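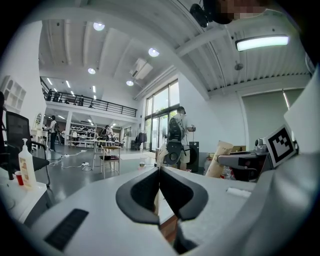

The studio, white shelves and all.

I finally sewed a zipper that lies flat! I've been at this since February, and my seam ripper has seen more action than my scissors, so please let me gush for a minute.

The pouch is the Susness, a free pattern Xiuying Tian sent around after our last sewing night. You cut two outer pieces and two lining pieces, baste the zipper between them, and flip everything right side out through a gap in the lining. I had read that last step 14 times and still sewed the gap shut on my first try (and my second).

What fixed it for me was glue. Plain washable school glue, a thin line along the zipper tape, pressed with a warm iron until it grabs. No pins, no wobble, and the needle goes right through it. Mawar told me to do this ages ago and I smiled and ignored her. Sorry, Mawar!

The other thing was the stitch length. I'd been leaving the machine on its default and getting puckers on the thin cotton, and going a little longer made them disappear. I also left the zipper two inches too long and trimmed it at the end, so the pull was never in my way.

Next up is a boxed-corner version in the green canvas, if I have enough left. I've got nearly 54 inches of it, but some of that is promised to Urho for a tool roll.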